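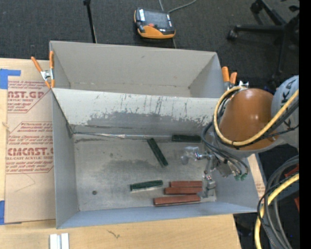
Teaching a bin pick by hand: Orlando Ospina on the Bukside cell

Orlando Ospina has been running the demonstration work on the Bukside cell since May. The job is single-item picking from a divided bin with a suction cup and a second metal end piece on the same gripper. The current item set is rectangular bars in green and reddish brown. Ospina came to the project from Tapsell, where he wrote motion programs for palletizing, and he still describes most things in terms of waypoints.

We began with the difference between the two ways of showing the arm a pick. On the Bukside cell an operator can put the arm in a free-drive mode and move it by hand, or can stand back and steer it from a remote input device.

"Hand guiding gives you the shortest route to a decent approach angle," Ospina said. "You feel the weight of the arm, you put the cup where you want it, you close the valve. The trouble is that your hands are on the wrist, so the force readings have you in them as well as the bar. For anything where contact matters I throw those readings out."

Remote control leaves the force signal clean but costs time. A new operator tends to overshoot in depth, he said, and needs a practice block before any of the episodes are kept. At Bukside the practice block is 18 picks. Ospina first set it at 10 and raised it after reviewing the first group's logs.

"At 10 they can do it. They still stop above the bar, though, and think. If you record that, the policy learns to stop above the bar and think."

Pauses come up often in his account. The training code was written by Lewis Imrie, who trims any stretch at the start of an episode where the arm has not moved, but leaves pauses in the middle alone. Ospina would like those cut too. Imrie's position is that some of them carry information, such as an operator waiting for the cup to seal, and the two have agreed to label them and decide later.

How the bars lie in the bin affects what can be taught. A bar flat on the floor with clear space on every side is an easy target. Bars lying side by side are harder, because a cup placed off center can drag the neighbor. A bar against the divider limits the approach on one side, and the gripper bracket has to be rotated to clear the panel.

"People naturally go for the easy one first," Ospina said. "So after a few hundred episodes you have a very good data set of easy ones. We had to write the pick order down and hand it to the operator."

The written order is changed every session. The operator is told which bar to take and with which approach, and if the approach is not possible the episode is marked as refused. Refusals are stored with the rest. Ospina wants them for a later model that would choose between approaches.

I asked about the bin itself. The divider has a broad worn patch low on its front side, and a shiny strip runs along its foot. Ospina's interest in both was limited to the camera.

"Reflective surfaces move around in the image when the light moves. We record at different times of day on purpose. If the model has only seen the strip dull, it will react when it sees it bright."

The orange-handled clamps on the sides of the bin are part of his setup procedure. A bin that shifts a few millimeters between episodes makes the hand-guided paths useless for replay, and replay is how he checks a demonstration. Each kept episode is run back once at reduced speed with the bars reset. If the arm fails to reach the bar on replay, the episode goes into a separate folder called Grundon, a name that predates him and that he declined to explain.

The target for this phase is 1000 kept episodes, split between five operators. Hand guiding will supply the approach paths and remote control the contact phase – a split Imrie proposed and Ospina at first opposed, on the grounds that joining the two would leave a jump in the velocity data. They now blend over a short window before contact, and he said the jump is small enough to ignore at the speeds they use.

The next review is on 21st September. After that the cell moves to Gridov, a second item set with softer packaging, and the practice block will be measured again from the beginning.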